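From: clernstead-obs list
Date: 07/06/2021
Subject: Re: [obs] variable star nights, the comparison star mess, and the dome

Sorry for the slow answer, been on shift. Replying to the whole thing in one go so it's in one place. Quoted part first, mine underneath.

> Hi all,
>
> I went through the light curves we sent in over the winter and something is off
> with the long period stars. The points from the 14 inch sit a bit brighter than
> the points from the small refractor, same night, same star, same filter as far as
> I can tell from the headers. It's not a huge gap but it's there every time and it
> gets worse when the star is near minimum.
>
> Is this the comparison stars again? I thought we had all agreed on one chart.
> Or is it the flats? Or is it that the two cameras just don't see red stars the
> same way and we need to do the transformation properly?
>
> Also, can somebody tell me whether the October run is still on. I have to ask for
> the time off now or I won't get it.
>
> And the Droltwood people want to know if they can have our raw frames or only
> the reduced ones.

OK. In order, more or less.

The offset. Yes I see it too. Pulled 208 frames off the server last night, both scopes, and re-ran them with the same aperture and the same comps. Gap shrinks but doesn't go away. So part of it was the charts, and part of it is color. Those stars are very red at minimum, the comps we use are not, and the two chips have different response out at the red end. Classic. We've been skipping the transformation step becuase it's a pain and because for most of our targets it hardly matters. For these it matters.

The flats I'm less worried about. I looked at the ones from the refractor and there's a dust donut that moves between sessions, so somebody is rotating the camera and not redoing flats. Please don't do that. Or do it, but take new flats after. If it was cloudy and you couldn't, put it in the log. A frame with a bad flat and a note is fine, I can work around it. A bad flat and no note costs me an evening.

About the charts. There were two versions floating around, the old one in the shared folder and the newer one I mailed to the list. Comp star magnitudes differ on two of the stars. I've deleted the old one. If you have it printed and taped up by your screen, take it down and print again.

What I'd like everybody to do before the next submission, and this is not optional for the red ones:

1. Check the chart ID in your reduction settings against the one in the folder. If it doesn't match, stop there and write me. Don't fix it by hand, last time that went sideways and we had two different versions of the same night in the database.

2. Shoot a standard field on the next clear moonless night. Any of the clusters on the list will do, whichever is highest. All filters you own, 6 frames in each, keep the exposures short enough that the bright ones don't saturate. Then send me the set, I'll work out coefficients for each scope. You don't need to do the math unless you want to.

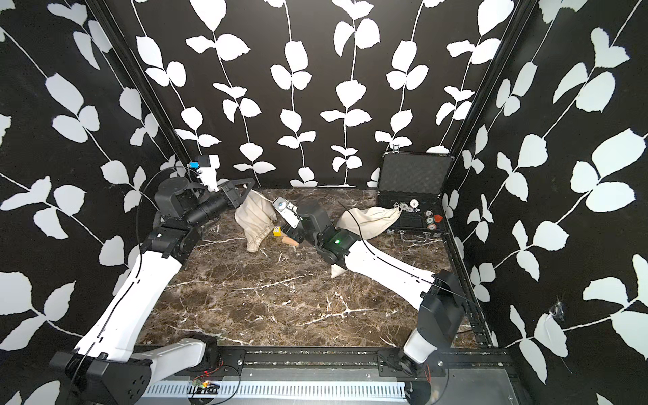

3. Re-reduce anything since last fall where the star was fainter than the check star. I know. It's tedious. Most of you only have a handful of nights that qualify, and the script does the bulk of it once the coefficients are in. I'd wait for those and then do it in one pass.

4. Log seeing and cloud. Not a novel. "Thin stuff to the west, cleared later" is enough.

For whoever is new on here and wondering why this matters so much: the whole value of a long run on a star like that is that the points line up over years. A single night off by a little is nothing. A whole scope off by a little, always in the same direction, looks like the star did something. Somebody downstream fits a period to it and gets nonsense. So better to hold a batch back than send it in wrong. Nothing is going to happen to a star with a period of most of a year if we're two weeks late.

Visual observers, none of this applies to you, carry on. Do use the new chart though. And please keep sending the estimates even when the CCD people have covered the same night, the overlap is useful and some of your series go back well before we had a camera.

The October run. Still on as far as I know. I can't promise the weather. We have the 14 inch for the dark half of the month and the refractor whenever we want it. Ask for your time off. If you're coming for more than a night, say so on the list, not to me privately, I lose those mails. The warm room has space for two people to sleep, badly. Bring your own blanket, the ones up there are past it.

Targets for it are the same red ones, plus the eclipsing binary we missed the minimum of last time. That one has a decent event early in the evening if the ephemeris is right, and I'm not convinced it is, it has been drifting. So start early and stay on it late. Long unbroken series please, don't hop off to something prettier halfway. One filter, fast cadence.

The dome. Shutter motor is the same as it was, it opens, it complains, it closes on the second push. Oberholzer has the part on order, no date. Until then nobody leaves it open unattended, not even to go down for coffee. I know the forecast said clear. The forecast said clear the night the finder got soaked too.

Dome software: the Clirkico driver update is out and I have NOT installed it. Please don't either. It changes how the slit position is reported and the sequencer doesn't know about it yet. I'll try it on a cloudy night, with somebody standing by the stop button.

Droltwood and the raw frames. I say give them the raws, with the darks and flats, and let them do their own reduction. It's a good check on ours. If they get the same offset we know it isn't just something silly in our script. Only thing I'd ask is they keep the observer names in the headers and don't submit our nights under their own code, otherwise the same points go in twice. I'll write to them this week unless anyone objects. Objections to the list please.

Server. It's filling up. I'll be moving everything older than the camera swap onto the external disk. If you have a folder up there called "temp" or "new" or "new2" it's going too, so grab what you need.

One more thing I forgot, the clock on the refractor PC. It was off by a good few seconds when I looked. Doesn't matter for the slow stars, matters a lot for the binary and for any occultation timing. The time sync service had been turned off, I turned it back on. Check it before you start, it takes a moment. If you timed anything on that machine this spring let me know which night and I'll see if the logs let us correct it. No guarantees.

Got to run, meeting. Will put the standard field list in the folder tonight, or tomorow if the meeting goes how I think it will.

Clear skies

--
clernstead-obs mailing list
To leave the list, send a message with "unsubscribe" in the subject line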